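Small Spaces Forum > White top for sorting small bits, and what to keep them in

nestbevan
Posted November 7, 2021

I've been clearing out the spare room since September and I'm down to the fiddly stuff. Leads, cord, ribbon, fuses, picture hooks, bits of tape. I used to do it on the carpet and lose half of it. Now I do it on a white top laid over the old table, and it has made more difference than any of the boxes I've bought. I can see what I've got.
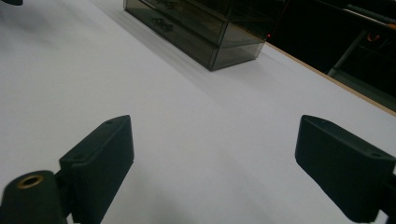 Filed under: Tables and work surfaces

What I can't settle is whether to leave the white top down for good or put it away between sessions. It's the only table in the room and I also eat lunch there. The other question is boxes. I have a Bukberg one with fixed dividers and a couple of cheap ones that came with screws in. Does anyone use the tinted ones, and do you mind not seeing straight through?

meirion_s
Leave it down. If you have to fetch it out every time you'll stop doing the job. I had a Clallier folding table for this and it spent a year behind a door.

White shows every mark though. Biro is the worst. Mine has a ring from a tea mug that won't shift with anything.

G. Figueiredo
I disagree about white in general. I sort beads and small hardware and I went back to a dark green cutting mat. Anything clear or pale vanishes on white, especially nylon washers and clear buttons. White is fine for leads and dark things.

nestbevan
Fair point on the clear stuff. I've hardly any of that. A matt white is all right in my experience, it's the shiny ones I couldn't get on with under the ceiling light. You get a soft shadow and that's it.

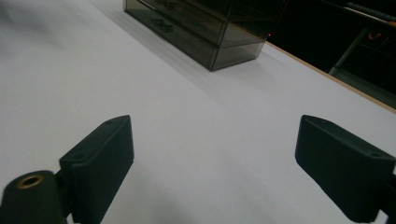
White top, matt finish, ceiling light on

lleucu.g
Where did you get it? I've been looking for something that size which isn't a whiteboard with a frame round it. The frame is a nuisance because everything collects along it.

nestbevan
It came from the Bostwood clearance corner, 6 pounds. They had a stack at the time, no idea if they still do.

Baltasar E
Old shelf. Don't buy anything. There is always a shelf left over from something.

On the boxes, I have used tinted ones for years and you do get used to them. The colour of a thing comes through a bit duller but you can tell a cord from a strip of something. I label the lid anyway. What matters more is whether the dividers go right down to the bottom. In the Lawal ones I had they stopped short, and thin wire went underneath into the next section.

nestbevan
Mine are all right for that so far. I've made a start with the smoke grey one. A loop of pale cord has gone into one section and sits bent into an oval. There's a thin blue strip in there too.

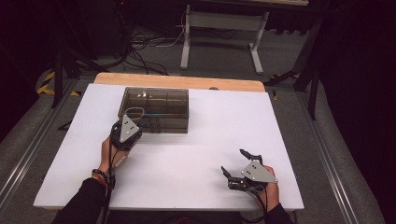 Re: tinted boxes

G. Figueiredo
That would annoy me. A loop like that springs open as soon as you lift the lid. Figure of eight and a twist tie, always.

meirion_s
Depends on the cord. Soft stuff sits where you put it. I wouldn't bother tying anything under a metre.

lleucu.g
I'm with Gonçalo on ties, but I'd go for clear boxes every time. I have 41 of the small clear ones in the hall cupboard and I don't label any of them — I just look.

Baltasar E
41 boxes in a hall cupboard is why I label.

nestbevan
I'll stick with the tinted one for cord and leads, and try clear for the hooks and fuses. The top is staying down. Meirion, did you try bicarb on the tea ring?

meirion_s
Bicarb, vinegar, toothpaste. Still there. I turned it over and use the other side now.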